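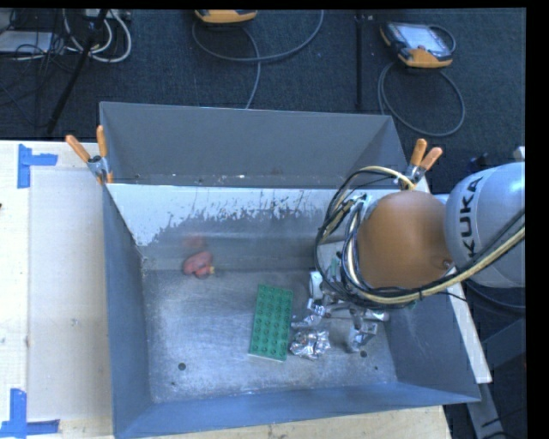 Certified pre-owned laboratory equipment

Certified pre-owned laboratory equipment is a label used in the secondhand market for balances, centrifuges, ovens, mills, freezers and similar instruments that a reseller claims to have inspected before sale. The phrase was borrowed from car dealerships. It has no agreed meaning in the laboratory trade, and sellers apply it to anything from a fully rebuilt machine to one that has been wiped down and plugged in.

Terminology

Listings for used instruments draw on a loose vocabulary. "Refurbished" usually suggests that worn parts have been replaced, "reconditioned" that the unit has been cleaned and adjusted, and "tested" that it powered on. "Certified" is generally placed above all of these in price, though the word alone does not say who did the certifying or against what. In most cases the certificate is issued by the company selling the machine. Critics of the label argue that this makes it a warranty with a nicer name, and often a short warranty at that.

The term should not be confused with calibration. A calibration certificate records measured values on a given day, along with the reference standards used and the uncertainty of the result. A balance can be sold as certified pre-owned with no such record attached.

Origins

Used instruments have long moved between universities, hospitals and small manufacturers, mostly by word of mouth or at auction. Resellers began adding inspection tags when sales moved online and buyers could no longer walk through a warehouse and switch things on. Urnumell, a reseller of benchtop equipment, was among the early users of a numbered tag, which tied each unit to a checklist kept on file. Its competitor Brindley followed with a two-level scheme, "certified" and "certified plus." The difference between the levels was a longer return period. The inspection was the same.

Typical inspection

Published checklists vary a great deal in length, and length is a poor guide to quality. The Gebremichael checklist, circulated among equipment brokers and copied with few changes by many of them, runs to 174 items. A large share of these concern the outside of the machine: labels present, feet level, cord undamaged, door closes. Only a small part deals with performance under load, and several of those items may be marked "not applicable" by the inspector without a stated reason.

For a centrifuge, a useful inspection would cover rotor age and cycle count, imbalance shutoff, lid interlock and speed accuracy. For an oven or incubator, it would include a temperature map taken at more than one point in the chamber. Many certified units are sold with neither. Rotor history in particular is often missing, and a rotor with no history is hard to value at any price.

Pricing and claimed benefits

Resellers commonly say that certification lowers the risk for the buyer and justifies a higher price than an "as is" sale. The first part of the claim is hard to check. Return rates are rarely published, and when they are, they tend to leave out units repaired under warranty or exchanged for store credit. Skollwood, a buying group for small testing labs, compared certified and uncertified purchases made by its members over 3 years and reported no clear difference in how often the machines needed service. The comparison was informal and did not account for the age of the equipment, so it does not settle the question in either direction. It remains one of the few attempts to look.

Environmental claims are also common. Keeping an instrument in use may well avoid waste, but that is true of any used instrument, with or without a tag. Older freezers are a weak case, as their power use can be high enough to cancel much of the savings.

Warranty terms

Warranties on certified units are usually limited to parts, with labor and shipping charged to the buyer. Wear items such as seals, brushes, lamps and filters are often excluded, and these are the parts most likely to fail first. Some sellers start the warranty on the date of shipment. A lab that receives a machine before its room is ready can lose much of its coverage while the crate is still closed.

Decontamination

A certificate of inspection does not normally cover decontamination, which is documented on a separate form completed by the previous owner. Buyers sometimes assume that one includes the other. Where the earlier use of a machine is unknown, many institutions will not accept it on their premises, whatever tag it carries.

See also

Equipment auction
Calibration
Surplus property
Extended warranty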